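Paper down, tape down
July 3, 2019

The brown paper is on the floor at last and I have marked it out with blue painter's tape. 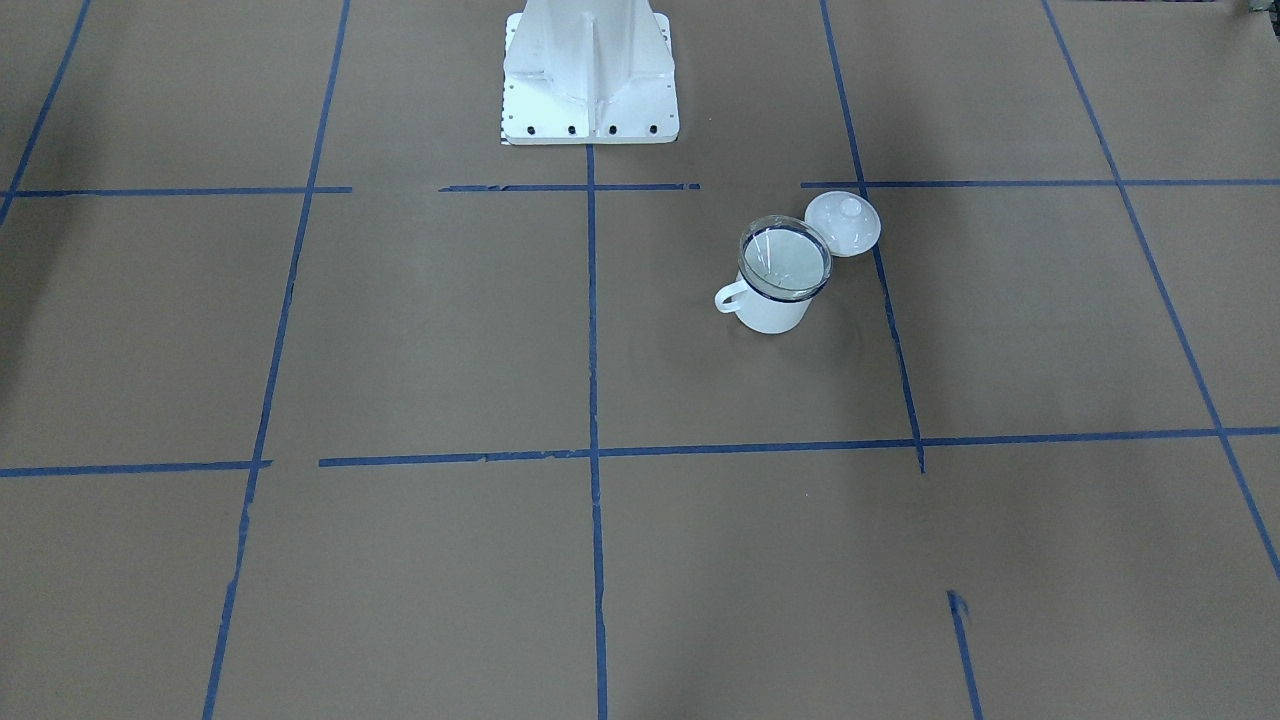
I had been putting this job off since we moved the workshop into the unit at Drarkevside. The concrete there is dusty however often it gets swept, and chalk lines scuff off within a day or so. Paper was the cheap answer. I got kraft paper from Hamia, 30 metres on the roll, and there is a fair bit left over.

Paper off a roll wants to stay rolled. I cut what I needed the night before and left it face down with paint tins on the corners, and by morning it was flat enough to work on. If you try to tape it straight off the roll it lifts in the middle and you end up with a ridge you can't get rid of.

The tape is the ordinary painter's sort. I tried masking tape first on an offcut and it took the top layer of the paper with it when I pulled it up. The blue comes away cleanly if you go slowly and keep it low to the floor.

My lines are not very straight. I started with long runs and found that the tape stretches as you pull it and then creeps back, so I went over to shorter pieces and put up with the gaps. Some of the ends are ragged from tearing by hand. I did have scissors, but they were always on the other side of the room. The line down the middle wanders a bit as well. I could redo it with a string line, and I might when the tape needs replacing anyway.

The cells are for sorting. When we empty the Lunari crates everything goes on the floor, and until now it has gone in heaps, with the small parts sliding under the big ones. With a grid each kind of thing gets its own patch and you can walk away for lunch and still know where you were.

It took 3 hours including the cutting, and my knees were sore the next day. A foam kneeling pad from the garden shed would have been sensible.

I still need to label the cells. I am thinking of a marker pen directly on the tape. The next lot of crates comes in October, so there is time to get that done.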